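Looking after the Montes trainer: your questions

I run the bench at Plavport where our two-arm surgical robot lives, and I get the same emails over and over, so I've put my answers in one spot. Last updated 10 August 2024. Write to me if yours is missing! Viera Danko

How long does setup take in the morning?

Give yourself 83 minutes if you've never done it, and a lot less once you have. Power on the console first, then the cart, then let both arms go through homing before you touch anything. I know it's tempting to hang the drapes while they move. Please don't.

Which instruments do I put on for suturing?

Two needle drivers, one left and one right. Click each one into its carrier until you hear the second click (the first one fools everybody), then roll the wrist both ways from the console and open and close the jaws a few times. If a jaw lags, swap the instrument and leave the bad one in the red tray with a note.

The jaws won't line up with my hands. Is it broken?

Probably not. Nine times out of ten somebody bumped the camera after homing, so the picture is turned a little compared to the arms. Clutch out, level the camera, match the grips again. If it's still off, Radek Čierny can redo the alignment, and he likes to be asked before lunch.

How do I know the tension is right when I can't feel the thread?

You watch it. The arms on our machine give you no feel at all, so I have people practice reading the strand. A slack one curves and wanders, a loaded one goes straight, and you'll want to stop pulling well before your instinct says so. Keep the wrists inside the lit part of the view too, or you'll be working by guesswork out at the dark edges.

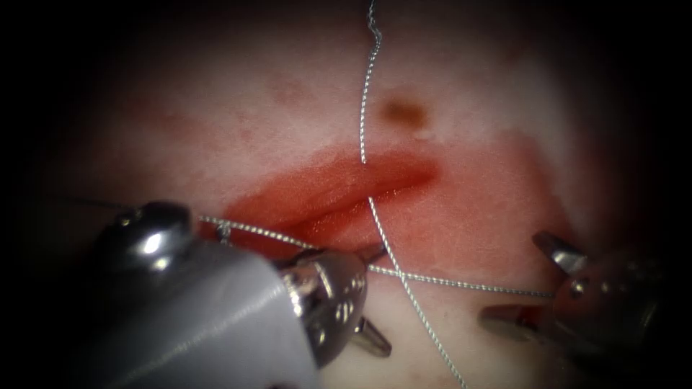 Two strands crossing near the incision: the one between the instruments is taut, the other hangs in a gentle curve.

My thread keeps fraying. What am I doing wrong?

Check the jaws before you blame yourself. A worn insert has a sharp lip that chews up braid, and you can find it by dragging a bit of cotton across it. We retire drivers after 10 sessions here, sooner if the cotton snags. And try to grab the tail, well away from the part that stays in!

Who cleans the wrists, and how?

Whoever used them, the same day. Flush the shaft through the port until the water runs clear, brush around the pins and joints with the jaws open, then again with the jaws closed. Dried blood in a wrist joint is the reason for most of the stiff instruments I see. Valentyna Mykhailiuk has the brushes, the soft ones from Kundano. No wire brushes, ever.

Can I wipe the sleeve on the shaft with alcohol?

No, use the mild soap. Look it over for nicks while you're at it, and run a gloved finger along the whole length. Any nick means it goes in the red tray, even a tiny one.

An arm faulted in the middle of a stitch. Now what?

Hands off the grips. Read the code out loud to whoever is at the cart and write it down, because it vanishes when you clear it. If the jaws are holding something, use the release key on the instrument itself, a quarter turn, with a second person watching the screen. Code 11 is a cable tension fault and we fix that in house. Anything else goes to Přemysl Brabec, and the arm stays parked until he has looked.

How often do the cables get checked?

Every June for the full check, with a quick look on the first of the month. The Posineck bench got theirs done with ours this year and I expect we'll do it that way again.

Can I book it for an evening?

Yes, up to 5 people at the bench, and one of them has to be signed off on shutdown. Danica Čierny keeps the calendar.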